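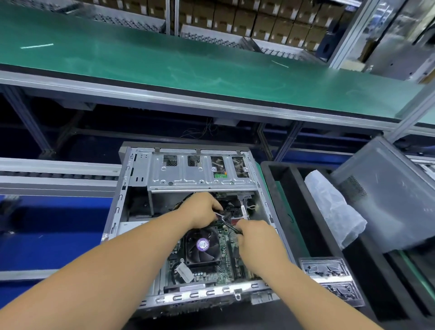
*Routing a cable inside an open desktop computer case. Work done with both hands has long interested psychologists who study attention.*

# The Quiet Hours at Clumberg

Tove Hedegaard keeps her kettle on the windowsill, between a dying geranium and a row of old journals with their spines gone pale, and she will not talk about her work until the water has boiled. I was warned about this before I came. So we stood there together, the two of us, looking out at the rain over the Clumberg parking lot, and she asked me about my drive, and my mother, and whether I had eaten. By the time she handed me a cup I had told her rather more than I meant to, and I had a fairly good idea of why people have been coming to her for so long.

Her subject is absorption, by which she means the state a person falls into when the thing in front of them takes up all the room there is. You know it if you have ever lifted your head from a jigsaw puzzle and found the afternoon gone. Psychologists of the humanistic school wrote about it with great affection from the 1950s onward, usually as part of some larger picture of what a full human life might look like, and then for a while it went out of fashion, or at any rate it changed its clothes and came back with questionnaires.

Hedegaard has nothing against questionnaires. She has written several. But she came into the field through its older door, by way of long interviews, and she still thinks the best way to find out what an experience is like is to sit down with the person who had it and let them talk until they run dry, and then wait a bit longer, since that is often when the good part comes. (She waits very well. I can report that it's slightly alarming to be on the other end of it.)

## Two thousand pages

The project that has filled most of her recent years is called Yu, a word she will explain in several different ways depending on the day. It began as a reading group at Cedside, where she was teaching at the time, and where a handful of students wanted something to set beside all the statistics they were learning. They read Rogers and Maslow and May, argued over them in a cold room above the library, and one evening somebody asked why they were only ever reading about other people's inner lives.

That somebody was Tianyou Shen. He was a graduate student then, and he has been Hedegaard's closest collaborator ever since, though they disagree about nearly everything, including what time of day it's decent to telephone. Shen proposed that they collect first-person accounts of absorbed attention from people who worked with their hands, and that they do it slowly, going back to each person 4 times over the course of a year. The first interview, he thought, would give them the story people always tell. The second would give them the corrections. What would come after that he couldn't say, and he wanted to find out.

They talked to piano tuners, pastry cooks, a woman who repaired fishing nets, a man who set type for the pleasure of it. The transcripts come to 2,000 pages, and they live in gray boxes along one wall of the office, each with a paper label in Shen's very small handwriting. I was allowed to read a few with the names taken out. They're lovely things to read, full of false starts. One of the cooks spends most of a page trying to describe the feeling of dough that is nearly ready, gives up, talks about her sister for a while, and then comes back to the dough and gets it in five words, which I've promised not to print.

## What people say the third time

Shen joined us after lunch, shaking out his umbrella in the doorway. He is a quick talker and a great drawer of diagrams, and he'd covered the back of my notebook before I had properly sat down.

"The books tell you that you lose yourself," he said. "And in the first interview everyone agrees! They say, I forget who I am, I forget the time. Then you go back, and back again, and it gets more complicated. A lot of them tell you they were there the whole time. They were more there than usual. What dropped away was the commentary."

Hedegaard isn't so sure. She thinks some people really do go missing from themselves, and that it can be a lonely thing to come back from, and she worries that her colleague has fallen a little in love with his own finding. She said all this in front of him, quite cheerfully, while hunting for the cookies. The disagreement runs right through the book they are writing together. In the current draft, 9 chapters are signed by both of them and the last is a conversation, set down more or less as it was spoken, in which neither one gives way.

I asked whether it bothered them to have spent so long on something and still be of two minds. Shen looked at Hedegaard, and Hedegaard looked at the geranium.

"Well, the people we talked to were of two minds," she said. "Some of them were of five or six."

## A room with chairs in it

Every December the two of them hold an open evening at the Estari, a former dance hall with poor heating and very good acoustics. There are no slides. They put out 200 chairs, and a few of the people from the interviews read aloud from their own transcripts, if they feel like it, and then everyone talks. The net mender has read three years running. She brings a thermos and a cushion, and has been known to stop halfway through a paragraph to say that she no longer agrees with it.

There are critics, naturally. A method that depends so much on patience is hard to repeat and harder to pay for, and other researchers have asked, fairly enough, how much of what turns up in a fourth interview was there to begin with and how much has been coaxed into being by a kind listener. Hedegaard takes this seriously – she's given a whole chapter to it – and her answer, as far as I could follow, is that any account of an experience is made in company, including the ones people make for themselves at night in bed. She would simply like the company to be good.

It was getting dark when I packed up my things. Shen had gone off to look for a missing box, and could be heard opening and closing cupboards down the hall. Hedegaard walked me to the stairs and asked how I'd found the afternoon, and I said it had gone by very fast, and she nodded, and waited. I stood there with one arm in my coat. After a while I started to tell her about my grandfather's garden, and the way he used to tie up the beans, and she went back and put the kettle on again.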